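Moving the tripod: what went wrong with our gripper

My part of the project was the grasping, so I get to write up the fault (lucky me!). The task sounds easy. The arm has to take hold of a camera tripod standing in the living room, carry it across the room and put it down by the wall without knocking into anything. Everything runs in simulation, on a planner we named Zuladier, and Leonie Bühler built the motion part of it in September.

For the first 200 runs we only watched whether the tripod got picked up, and it did nearly every time, so we were pretty pleased with ourselves. Then Roswitha Lehner went through the logs and found 43 runs where the gripper had opened during the carry. No error, no warning, and the planner just kept on driving the arm to the goal as if it still had the tripod! On a real robot that's a tripod dropped on somebody's foot, so we stopped adding features and went looking for the cause.
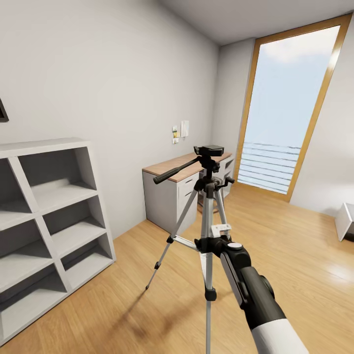 The grasp on the center column, and the fingers wide open over the floor.

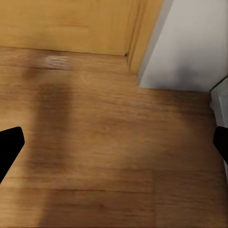 Linz, 17 March 2019

I blamed friction first and lost most of a week to it - I made the finger pads grippier, then the tripod lighter, and the number of drops hardly moved. What helped was plotting the finger command next to the arm command. The gripper had a timeout of 400 control steps, left over from an old pick-and-place exercise, and when it ran out the fingers went back to their default, and the default was open. Short carries finished in time. Long ones didn't, and I had never once looked at that setting.

So now the default is to hold the last command, and the planner checks the finger gap on every step and stops the arm if the gap changes. I reran the bad cases and 6 of them still fail. Those are a different problem, I think: the fingers close too near the clip and the grasp starts out crooked. Gareth Sedgwick wants to lower the grasp point and I want to try a slower close first, so we'll run both.

Contact: Vimance student robotics group | © 2019 | Back to top
6 comments | 43 shares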